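Laundry room, Rasach guest house
Safety checklist with comments, 14 April 2021
Checked by: Bastian Hamann

1. Door and escape way
Door opens fully to the outside: OK
Escape way free: NOT OK
Comment: Two folded bed frames were leaning against the wall of the corridor. They take too much of the width. Please bring them to the cellar.

2. Floor
Drain clean: OK
Tiles firm: NOT OK
Comment: One tile in front of machine 4 moves when you step on it. I have put tape over it, but tape is not a repair. The company Mühlbauer did the floor, so they should be asked first.

3. Washing machines
Hoses without cracks: OK
Water stop valves turn easily: NOT OK
Comment: The valve of machine 7 can be closed only with much force. In an emergency a guest would not manage it. The other valves I could turn with one hand.

4. Dryers
Lint filters cleaned: NOT OK
Exhaust pipe fixed: OK
Comment: The filter of the left dryer was full. I must repeat my remark from last July: the filter has to be cleaned after each load, also when the load was small. Lint burns very quickly. The sign on the wall is only in German, and many of our guests cannot read it.

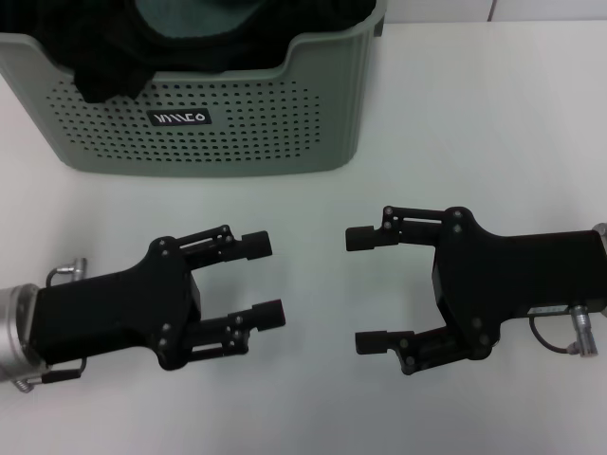 5. Sorting table
Table stands stable: OK
Edges without damage: OK
Comment: Nothing to complain. Kitchen cloths with oil on them should not stay in a pile when they come out of the dryer, they can become hot by themselves. I have explained this to the morning shift, the evening shift still has to be informed.

6. Cleaning products
Closed cupboard: OK
Original bottles only: NOT OK
Comment: One drinking bottle was filled with descaler from Nilik. I have thrown it away. The big canister holds 1000 ml and has a good handle, there is no need to fill it into something else.

7. Electricity
Sockets and covers: OK
Test button of the safety switch: OK
Comment: The extension cable behind the ironing board is not allowed in this room. Removed.

8. Fire extinguisher
Seal and date: OK
Hanging in its place: OK

Open points go to the Gulluro office. I will look at points 1 and 3 again as soon as I hear that they are done.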